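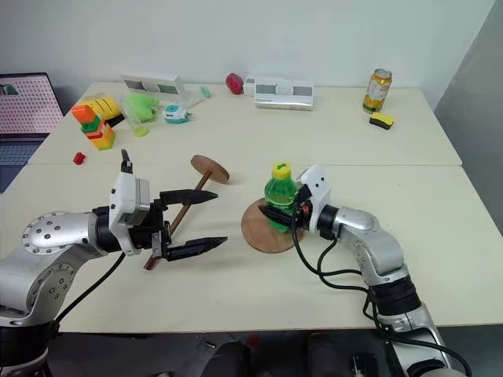 The letter from the water company said the meter at the Provham house had recorded 1,323 gallons in November, and Kadri Sproģis read it twice standing by the mailbox. The house had been empty since her uncle's funeral. She had turned the water off herself, at the valve under the kitchen sink, and put a piece of tape over it so she would remember.

She drove out the next morning. It was a two-hour drive with the lake on the left most of the way. She brought a flashlight, a sandwich and a bucket.

The key stuck, as it always had. Inside, the kitchen floor was dry. The tape was still on the valve. She went through the rooms and looked at the ceilings, then went down to the basement and looked at the pipes. Nothing dripped. The small red wheel on the meter was turning anyway, slowly.

She called the number on the letter and waited through the music. The man who picked up told her that a valve under a sink only shut off the sink.

"There should be a main," he said. "Probably near the meter."

"I'm looking at the meter."

"Then it should be near you."

It was behind a shelf of paint cans. She moved the cans one by one and turned the handle until it wouldn't go any farther. The red wheel stopped. She thanked the man, and he asked if there was anything else he could help her with today. She said no.

When she came up, someone was knocking on the back door. It was Faisal Niazi from the next house over, in a coat and slippers.

"I saw the car," he said. "Did you shut the water off?"

"Just now. Why?"

He looked past her into the kitchen. "You'd better come and see."

They walked across the wet grass to the line of small trees at the bottom of the yard. Her uncle had planted them the year he retired. On the far side, where the ground dropped toward the road, a metal trough stood against the fence. A hose came out of the ground behind it. There was a float inside, the kind that let water in when the level got low. The trough was full to the top and water was running over the side into the ditch.

"The float's stuck," Faisal said. "I only noticed last week. I would have called, but I didn't have your number."

"What's it for?"

"The horse."

Kadri had not known about a horse.

It belonged to a woman named Dace Vasiliauskas, who rented the field across the fence. The horse was old and brown and was called Budberg. It stood at the far end with its back to them. Her uncle had run the hose out nine years ago, Faisal said, when the pump in the field quit. He had dug the trench himself. Dace had offered to pay for the water and he had told her to bring him eggs.

"Did she have chickens?"

"She got some."

Kadri bent down and put her hand in the trough. The float was a plastic ball on an arm, and the arm was bent. She pushed it up and held it there. Then she remembered that the water was off and it made no difference.

"So now he has what's in there," she said.

"That'll do him 2 days. Maybe longer, it's cool out."

She had planned to be home by dark. The agent, Muchen Wei, was bringing a couple to see the house at the weekend. They had a boat, and they wanted the place for summers. He had told her on the phone that they would pay $3,000 more if she left the furniture. She hadn't asked him what they thought of horses.

She ate half the sandwich in the car and drove to the hardware store. The clerk found her a new float arm in a drawer. It came in a bag with no instructions. He said it went on the same way the old one came off, and that turned out to be nearly true. Faisal held the flashlight, though it wasn't dark yet. The nut was rusted, and she skinned a knuckle getting it loose.

Then she went back down to the basement and opened the main. By the time she got outside again, the new float had risen and the hose was quiet. Faisal was leaning over to check that nothing was running into the ditch.

Budberg had come up to the fence. He was bigger than he had looked. He put his nose down and drank for a long time, and neither of them said anything.

"Dace comes by at five," Faisal said. "She'll want to meet you."

Kadri looked at her watch. She went in and took the tape off the valve under the sink, then filled the kettle. There were three cups in the cabinet and one of them had no handle. She took that one for herself.

At ten after five a truck pulled up on the road. The woman who got out was carrying an egg carton with a rubber band around it. She stopped at the gate when she saw the kitchen light, and then she came on across the yard.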